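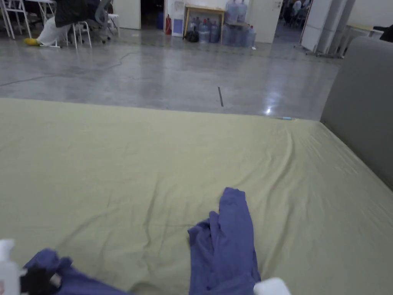
10월, 점심 먹고 와서 씀

오전 내내 매트리스 위에서 옷 개기. 허리가 아프다. 지난번에 작업대에서 할 때는 몰랐는데 침대에서 옷을 개는 건 완전히 다른 일이다. 집에서는 맨날 침대에 빨래 쏟아 놓고 개면서 왜 이걸 이제야 느끼는지 모르겠다(집에서는 대충 개니까 그렇겠지...).

먼저 시트 얘기부터. 이번에 씌운 건 Dewan 연한 올리브색 고무줄 시트, 창고 번호 1399. 지난달에 쓰던 흰 시트는 밝은 색 옷을 올리면 어디까지가 옷이고 어디부터가 시트인지 헷갈려서 내가 바꾸자고 했다. 색은 아주 마음에 든다! 보라색 도는 파란 옷을 올려 두면 멀리서 봐도 딱 보인다. 근데 문제는 주름이다. 씌울 때 네 귀를 다 잡아당겼는데도 옷을 몇 번 끌고 나면 가운데에서 왼쪽 아래로 비스듬하게 주름이 잡힌다. 얕은 주름이라 그냥 둬도 될 것 같긴 한데, 옷을 펴다 보면 옷 주름인지 밑에 시트 주름인지 손으로 쓸어 봐야 알 때가 있다. 손바닥으로 쓸면 옷만 밀리고 시트 주름은 그대로 남아 있는 그 느낌, 은근히 짜증난다.

그래서 해 본 것들.

시트를 한 치수 작은 걸로 바꾸는 건 실패. 귀퉁이 하나를 끼우면 반대쪽이 튀어 올라온다. 두 번 해 보고 포기했다. 매트리스가 워낙 커서 혼자서는 더 안 된다. 시트 밑에 얇은 패드를 하나 깔면 덜 밀린다는 얘기가 있어서 Wernedstead 패드를 깔아 봤는데, 덜 밀리기는 하지만 너무 푹신해져서 접은 선을 누를 때 힘이 다 밑으로 빠진다. 빼고 다시 원래대로. 결국 옷 하나 끝날 때마다 왼쪽 아래 귀퉁이를 한 번씩 당겨 주는 게 제일 낫다. 귀찮아도 당분간 이렇게 하기로.

다음은 개는 순서. 오전에 제일 오래 붙잡고 있던 게 이거다.

우리가 작업대에서 쓰던 순서는 펴기, 양옆 접기, 아래에서 위로 올리기였다. 침대에서도 똑같이 해 봤더니 양옆 접는 데까지는 괜찮은데 올릴 때 무너진다. 바닥이 단단하지 않으니까 접은 부분을 들어 올리는 순간 가운데가 꺼지고, 옷이 길쭉하게 뭉치면서 한쪽 끝만 좁은 띠처럼 서 버린다. 이렇게 되면 다시 펴는 게 처음부터 펴는 것보다 더 오래 걸린다. 안쪽에 접힌 데가 어디로 갔는지 찾아야 하니까! 그냥 한쪽 끝을 잡고 들어서 탈탈 턴 다음 새로 놓는 게 빠르다. 이걸 오전 중반쯤 알았다. 그 전까지는 미련하게 손가락으로 하나씩 펴고 있었음.

털 때 요령 하나 적어 두면, 매트리스 한가운데까지 팔을 뻗어서 털지 말고 내 쪽 가장자리로 끌어온 다음에 턴다. 팔 뻗은 채로 털면 옷이 저쪽 회색 쿠션 패널 쪽으로 날아가서 걸쳐진다. 한 번은 아예 패널이랑 매트리스 사이로 들어갈 뻔했다. 그리고 패널이 높아서 시트 오른쪽에 그림자가 지는데, 어두운 옷을 거기 놓으면 솔기가 잘 안 보인다. 나는 되도록 왼쪽이랑 앞쪽에서 작업하는 게 편했다. 패널을 낮은 걸로 바꾸자는 건 아니고(그게 있어야 방 느낌이 나지), 조명 위치를 좀 봤으면 좋겠다. Ilum 스탠드를 패널 쪽에 하나 세워 보면 어떨까? 천장 조명은 바닥에 반사가 너무 세다. 바닥이 반들반들한 콘크리트라 매트리스 너머로 고개를 들 때마다 번쩍해서 눈이 피곤하다.

접은 폭도 재 봤다. 작업대 기준은 44cm인데 침대에서 같은 옷을 같은 순서로 접으니까 41cm가 나왔다. 처음엔 내가 잘못 접은 줄 알고 다시 했는데 또 41. 내 생각에는 옆을 접어 넣을 때 매트리스가 눌리면서 손이 조금 더 안쪽으로 들어가는 것 같다. 손 밑이 꺼지니까 나도 모르게 더 밀어 넣는 거지. 서랍에 넣을 거면 이 정도는 아무 문제 없고, 선반에 쌓을 거면 작업대에서 접은 거랑 섞였을 때 삐뚤빼뚤해 보인다. 섞어서 쌓지 말 것. 아니면 침대에서 접을 때만 기준선을 따로 두든가. 이건 다 같이 정해야 할 것 같아서 일단 적어만 둔다.

옷감 얘기. 오늘 쓴 보라파랑 옷들은 Kalex에서 받은 묶음에서 꺼냈다. 은은하게 윤이 도는 편이라 구김이 생기면 밝은 데랑 어두운 데가 확 갈려서 잘 보이는데, 그게 좋기도 하고 나쁘기도 하다. 어디가 접혔는지 찾기는 쉽다. 대신 다 개 놓고 봐도 뭔가 덜 갠 것처럼 보인다. 같은 색을 두 벌 연달아 꺼낸 건 내 실수. 하나는 가운데 뭉쳐 있고 하나는 앞쪽 모서리에 퍼져 있으면 소매를 잡았는데 이게 어느 쪽 소매인지 순간 멍해진다. 다음엔 색을 섞어서 꺼내자. 초록은 빼고(시트랑 비슷해서 또 흰 시트 때랑 같은 일이 생길 듯).

높이 얘기도 빼놓을 수 없다. 작업대는 상판이 80cm라 서서 하면 딱 좋은데 매트리스는 그보다 한참 낮다. 서서 하면 허리, 무릎 꿇고 하면 무릎. 콘크리트 바닥에 무릎 꿇는 건 진짜 비추천이다. 중간에 의자를 끌어다 앉아서도 해 봤는데, 접이식 의자는 앉으면 팔이 가운데까지 안 닿고, 바퀴 달린 회색 의자는 힘을 줄 때마다 뒤로 밀린다. 결국 한쪽 무릎만 매트리스에 올리는 자세로 돌아왔다. 근데 그러면 또 시트에 주름이 잡힌다. 돌고 도는 거다. 방석 하나 사 달라고 할까 싶다. 두툼한 걸로.

방 정리할 것들도 생각난 김에.

바닥에 긴 검은 케이블이 왼쪽에서 벽 쪽으로 구불구불 지나가는데, 시트 갈려고 매트리스를 빙 돌 때 발에 걸리기 딱 좋은 위치다. 벽 따라 붙여서 돌리고 테이프로 눌러 놓자. 그 옆에 떨어져 있는 얇고 검은 조각도(테이프인지 케이블 타이인지) 지나가는 사람이 좀 주웠으면. 매트리스 오른쪽 끝 바닥에도 작고 희끄무레한 게 하나 떨어져 있다. 쓸 때 같이 쓸어 내면 된다.

생수통은 제발 자리를 정하자. 작은 나무 테이블 밑이랑 주변에 모여 있고 테이블 위에도 세워 뒀는데, 다리가 가느다란 테이블이라 볼 때마다 불안하다. 위에 있는 건 바닥으로 내리고 다 쓴 통이랑 새 통을 나눠 놓으면 좋겠다. 나는 오늘도 물 마시러 갔다가 통을 몇 개 들었다 놨다 했다. 소화기는 벽 앞에 잘 서 있으니까 그대로 두고, 옆에 파란 통만 너무 바짝 붙지 않게 신경 쓰면 될 것 같다. 흰 캐비닛 문 열 때 걸리는지는 확인 안 해 봤음. 열어 보고 여기 밑에 적어 줘요.

접이식 의자는 쓰고 나면 접어서 벽에 기대 놓기로 했던 것 같은데 다들 잊어버린 듯하다(나 포함). 오후에 시트 한 번 더 갈 거라서 그 전에 내가 치울게요.

오후에 할 것.

시트 벗겼다가 다시 씌우기. 이번엔 오른쪽 귀퉁이부터 끼워 보고 비스듬한 주름이 반대 방향으로 생기는지 볼 생각이다. 그리고 옷은 반 접기부터 시작하는 순서로 바꿔 본다. 길이로 한 번 반 접고, 소매를 겹쳐 넣고, 그다음 올리기. 가운데가 꺼지는 게 문제라면 처음부터 두 겹으로 만들어서 힘을 받게 하면 되지 않을까? 집에서 수건 갤 때는 그렇게 하니까 침대에서도 잘 됐던 기억이 있다. 수건이랑 옷은 다르긴 하지만 해 볼 만하다.

두꺼운 옷은 다음으로 미룬다. 후드 달린 건 침대에서 어떻게 접어야 할지 아직 감이 안 온다. 후드를 먼저 몸판 쪽으로 내려놓고 시작하자는 의견이랑 마지막에 싸듯이 덮자는 의견이 있는데, 나는 먼저 내리는 쪽. 끝에 남겨 두면 꼭 옆으로 삐져나온다.

(오후 네 시에 덧붙임) 오른쪽부터 끼우니까 주름이 줄긴 줄었다. 없어지지는 않음. 방향은 그대로 왼쪽 아래. 그러니까 씌우는 순서 탓은 별로 없고 내가 옷을 끌어오는 방향 때문인 것 같다. 반 접기부터 하는 순서는 훨씬 낫다! 올릴 때 덜 꺼지고 폭도 일정하게 나온다. 다만 앞판에 단추 있는 옷은 단추가 안쪽에서 배겨서 불룩해진다. 단추 옷은 원래 순서로 하고 접은 폭은 내일 다시 재기. 줄자는 작업대 서랍에 돌려놨어요.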